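Brornel Meal Carrier, 386 model

Insulated carrier for home-delivered senior meals. Made by Renier for nonprofit kitchens and senior centers. In stock.

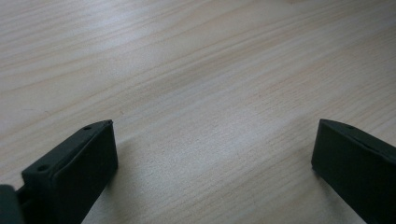

Holds hot trays and cold packs in seperate bays. Strap adjusts, lid zips both ways. Rubber feet, so okay to set down on a pale, smooth wood tabletop like this one while you sort the route sheets. Wipe clean, no bleach.

Order no. 1424. Spare liners 206, sold in pairs.
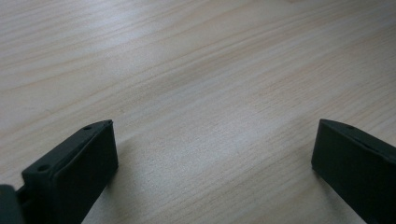 Shipping

Ships from Zoubi warehouse. Agencies ordering for more then one site, put each adress on the form.

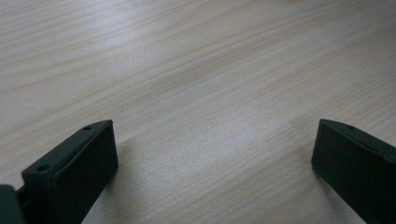

Returns

Unused only, tags on.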